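**Minutes — Wilberg Lane Water Users, pipe renewal meeting, May 23, 2026**

Minutes of the October meeting were taken as read and approved without changes.

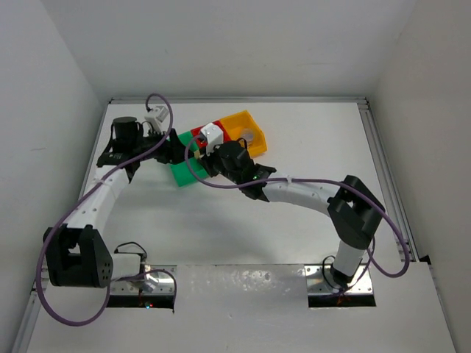

Areti Michailidis asked whether the lower main could be relined instead of replaced, as relining would leave the road surface intact. Ebony Mahuika replied that the bore is already undersized and a liner would reduce it further. Relining was dropped from the options.

### 1. Lower main

- Length to be replaced: 2,365 feet, from the Minja tank to the Jestance Road valve.
- Existing pipe is cast iron with lead joints. New pipe to be PVC, pressure class 200.
- Minimum cover 36 inches, increased to 48 inches at the road crossing.
- Nodik quoted for trenching and bedding. The quote excludes rock removal. E. Mahuika to obtain a unit rate for rock before the quote is accepted.

### 2. Pressure

Static pressure at the lowest connection was logged at 80 psi. A. Michailidis proposed a pressure-reducing valve at Jestance Road — set point to be agreed with the upper lots. Approved.

### 3. Service during the work

Temporary supply to run through a 900-foot surface line along the east ditch. Lots on the upper branch are not affected. Shutoff notices to go out 72 hours ahead. The question of sprinkler use on temporary supply was left open.

### 4. Meters

Replacement of the older meters deferred. Meter boxes in the trench line will be reset to grade under the Nodik contract.

### Actions

- E. Mahuika: rock rate, revised quote.
- A. Michailidis: valve sizing, draft shutoff notice.

Meeting closed at 8:40 p.m.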